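Friday, July 7, 2017

Back from Kastura. Feet hurt. Everything hurts. Typing this fast before I have to go load the car again, so sorry for the mess.

So the statue gig. For anyone new, I do living statue work, the silver lady with the parasol mostly, plus the bronze gardener when somebody asks for her. Parties, store openings, museum nights, the odd wedding. This was the Jelevia street festival and my first time doing it as booked talent and not just a person with a crate and a hat.

Big difference by the way. When you're booked you get a parking spot. You get a tent. You get a sandwich, in theory. You also get a schedule, and mine said two sets before lunch and three after, each one half an hour, with the last one right by the fountain where all the kids are. Half an hour doesn't sound like much. Try it. Stand in your kitchen with one arm out and see how you feel when the microwave beeps.

Got up at 4. Makeup takes me 90 minutes on a good day and it was not a good day. I ran out of my usual silver and had to open the Allero stuff I bought last fall. It's fine. It's a warmer color, more like a nickel, and it goes on thicker so you really have to thin it down around the eyes or it creases when you blink. Neck was the problem. Neck is always the problem. Collar rubs, the silver comes off, and by the second set you've got a pink stripe going. I keep a little sponge up my sleeve and turn away from the crowd like I'm rusting shut, fix it, turn back. People think its part of the act. One lady clapped.

First set was slow. Early crowd, dogs, strollers, people looking for coffee. I like that crowd. They don't expect anything so when you tip the parasol at them they jump about a foot. Second set was better, maybe too good, a big ring of people and a bunch of teenagers trying to make me laugh. They tried a chicken dance. They tried telling me my car was getting towed. (I did think about that one for the whole rest of the set.)

Then lunch, except the tent had been moved. Walked the entire length of the street in full silver asking people where the performer tent was. It was behind Paulík, the puppet theater, in the back courtyard, and it was the nicest spot of the day. Shade! A real chair! The stilt walkers were in there with their legs off, eating peaches. There was a juggling duo I'd met in September at another thing, and a fire guy who wasn't allowed to use fire so he was doing the whole routine with ribbons and was not happy.

We got to talking about money, like always. I won't put anybody's rate on here but it's all over the place. Some people charge by the set, some by the day, some have a travel fee and some just eat the gas. I've gone to a flat day rate and I'm not going back. When I charged by the set I'd get the "can you do just one more" thing and it was always awkward, standing there painted like a spoon and arguing about thirty dollars.

Things I want to remember for next time, mostly for me:

Bring the low platform. The tall one wobbled on the brick and I spent a whole set holding my stomach in so it wouldn't rock.

Two pairs of gloves. Left glove split at the thumb.

Straw. You can't drink out of a cup in silver, or you can, but then you've got no lips.

Ask where the speakers are going BEFORE. Third set I was right beside one and there was a brass band on the main stage. My act is quiet. I have a tiny bell. Nobody on earth heard the bell.

Tape the hem of the skirt down. Wind.

Fourth set I cut short by five minutes with the festival person's ok, it was just too hot on that side of the street. I know some statues who'd never do that. I used to be one. Then I fainted at a mall opening a few years back and scared a lot of shoppers, and now if I get the prickly feeling in my hands I bow and get down. Nobody has ever asked for money back over a bow.

The fountain set was the best one, it nearly always is when you've got kids. They get it right away. A grown up stands there and tries to figure out if you're real and a kid just starts talking to you. One little girl told me her whole week. Swim lessons, a loose tooth, a cousin she doesn't like. I gave her the parasol twirl at the end and she gave me a pebble. Still have it, it's in the cup holder.

Hat was allowed too, which I didnt expect with a booked gig. I counted it in the car. 131 dollars, mostly ones, plus a bus token and a button. That covers the makeup and the gas and part of the new gloves, so I'm calling it a win.

Got the silver off in the theater's sink, sorry Paulík. I wiped it down twice. Oil first, then soap, then oil again, then the hotel towel that I'm pretty sure I now own. There's still some in my ears. There'll be some in my ears until Thanksgiving.

Would I do Jelevia again, yes. They paid the same day, in an envelope, with the right amount in it, and anyone who does this for a living knows how rare that is. The woman at the check in table even had a list of who was allergic to what. I'd ask for a different third spot and I'd ask for the tent not to move, and that's really it.

Tomorrow is a garden party, bronze gardener, two short sets and a photo hour. Different boots thank god. Need to patch the watering can and find the brown eyebrow wax, which I had in my hand on Tuesday and haven't seen since. I got a few emails asking about booking and I'll answer them Sunday, promise, but one thing came up more than once so I stuck it at the bottom.

Ok. Car.
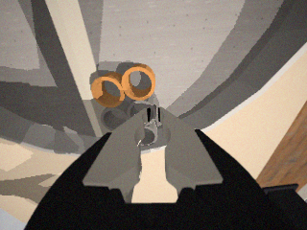

How far ahead do I need to book a living statue for a summer party?

Two months is comfortable for a Saturday and three weeks is usually enough for a weekday. Send the date, the address, the hours you want and whether the spot is in the shade, and if you want a costume made in a special color then add another month.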